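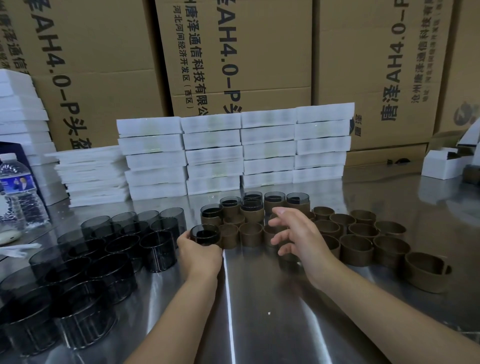 Abb. 4: Beidhändiges Arbeiten am Edelstahltisch

Abschnitt 4: Die Ulora-Tischleuchte aufstellen und einrichten

So, die Leuchte ist ausgepackt, der Arm sitzt im Fuß, und du hast (hoffentlich!) die Schutzfolie vom Leuchtenkopf gezogen. Jetzt kommt der Teil, bei dem ich selbst am längsten herumprobiert habe. Eine Leuchte hinstellen kann ja jeder, aber bis das Licht wirklich dahin fällt, wo die Hände sind, habe ich meine erste Ulora bestimmt ein Dutzend Mal verrückt. Die Reihenfolge unten ist die, bei der ich hängen geblieben bin.

Du brauchst den Inbusschlüssel aus dem Beutel, ein Maßband und etwas von dem, woran du normalerweise arbeitest. Bitte ein echtes Werkstück und kein Blatt Papier, auf Papier sieht jede Einstellung gut aus.

4.1 Standort und Höhe

1. Stell den Fuß an die hintere Tischkante, als Rechtshänder nach links, als Linkshänder nach rechts. Sonst arbeitest du dauernd im Schatten deiner eigenen Hand.

2. Zieh die Klemme mit dem Inbusschlüssel an, bis der Fuß nicht mehr wandert. Handfest reicht.

3. Kipp den Arm nach vorn und stell die Unterkante des Leuchtenkopfs auf 40 cm über der Tischplatte ein. Nimm wirklich das Maßband, ich lag beim Schätzen jedes Mal zu hoch.

4. Setz dich hin (oder bleib stehen, wenn du im Stehen arbeitest) und schau geradeaus. Siehst du die Leuchtfläche direkt, muss der Kopf tiefer oder weiter weg.

Vorsicht: Solange die Armschraube offen ist, immer eine Hand am Arm lassen. Die Feder ist kräftig, und der Kopf schnellt sonst nach oben. Mir ist dabei einmal eine volle Kaffeetasse vom Regal geflogen.

Hinweis: Die Klemme passt nur an Platten mit gerader Kante. Bei umgebogenen Blechkanten nimmst du den schweren Standfuß Evetti, der kommt einfach auf die Platte und wird über denselben Zapfen verbunden.

4.2 Lichtfarbe und Helligkeit

Am Kopf sitzen zwei Tasten. Die vordere schaltet die Lichtfarbe um, die hintere regelt die Helligkeit, und ich verwechsle sie bis heute, vor allem abends.

1. Halte die vordere Taste gedrückt, bis die Leuchte zweimal kurz blinkt.

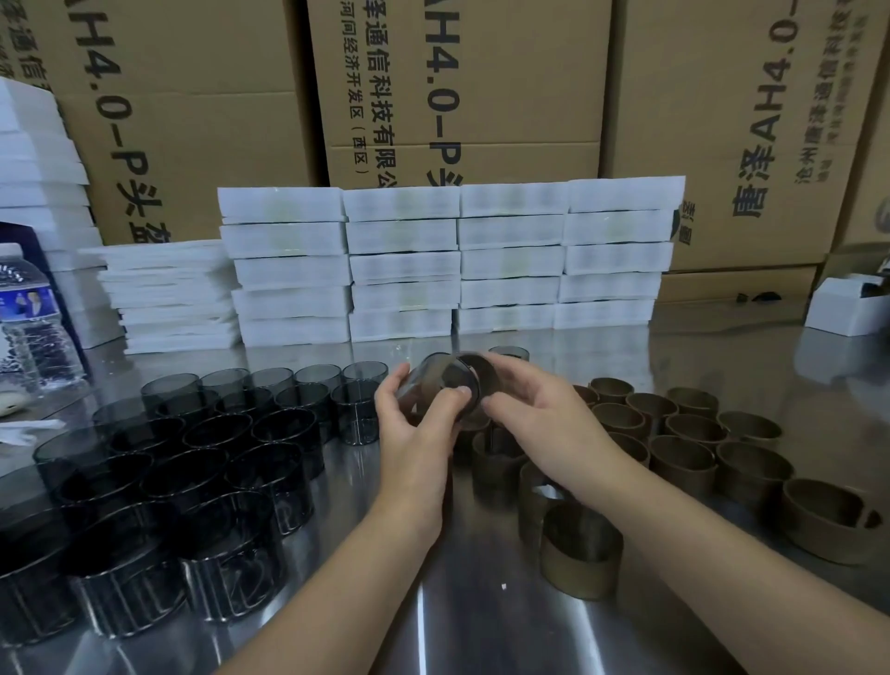 2. Tippe jetzt so oft, bis dir der Farbton gefällt. Die wärmste Stufe liegt bei 3.000 Kelvin, und die ist für lange Abende im November wunderbar gemütlich. Für alles, wo du Farbtöne vergleichen musst, nimm lieber eine kühlere.

3. Warte kurz, ohne etwas zu drücken. Die Leuchte blinkt noch einmal und merkt sich die Stufe, auch wenn du den Stecker ziehst.

4. Regle die Helligkeit mit der hinteren Taste. Fang niedrig an und geh langsam hoch! Auf blanken Platten ist die höchste Stufe ziemlich anstrengend.

Hinweis: Blinkt nach Schritt 3 nichts, war die Taste zu kurz gedrückt. Dann einfach wieder bei Schritt 1 anfangen, kaputt geht dabei nichts.

4.3 Reflexe loswerden 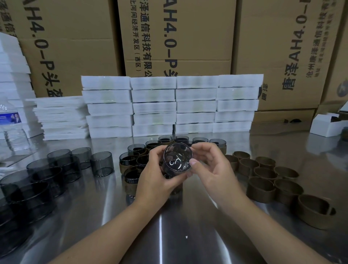 Reflexe sind das Thema, zu dem mir die meisten Leute schreiben, und die Lösung ist fast immer der Winkel des Kopfes. Auf einem flachen Brett verschwindet der Glanzfleck, sobald du den Kopf ein Stück nach hinten neigst. Gewölbte Teile sind da sturer: Ein rauchgrauer, durchscheinender Zylinder wie der zwischen den beiden Händen zieht sich das Licht als weiße, gebogene Streifen über die Innenseite, und ganz weg bekommst du die kaum. Du kannst sie aber verschieben, und das genügt meistens schon, um eine Wand in Ruhe nach Kratzern abzusuchen.

1. Halte dein Teil so über den Tisch, wie du es beim Arbeiten hältst.

2. Dreh den Leuchtenkopf in kleinen Schritten zur Seite, bis die Stelle frei ist, auf die es dir ankommt.

3. Bleibt der Glanz hartnäckig, steck die matte Streuscheibe Mahawong vor. Sie rastet an drei Nasen ein, man hört es klicken.

Vorsicht: Vor dem Einsetzen der Scheibe ausschalten und den Kopf abkühlen lassen.

Den Tipp mit dem seitlichen Drehen habe ich übrigens von Adel Helmy, ich selbst hatte den Kopf immer nur gekippt. Danke dafür! Wenn jetzt alles passt, zieh die Armschraube fest und mach dir mit Klebeband eine Markierung an den Fuß, dann findest du die Stellung nach dem Putzen wieder. Weiter geht es in Abschnitt 5 mit dem Fußschalter.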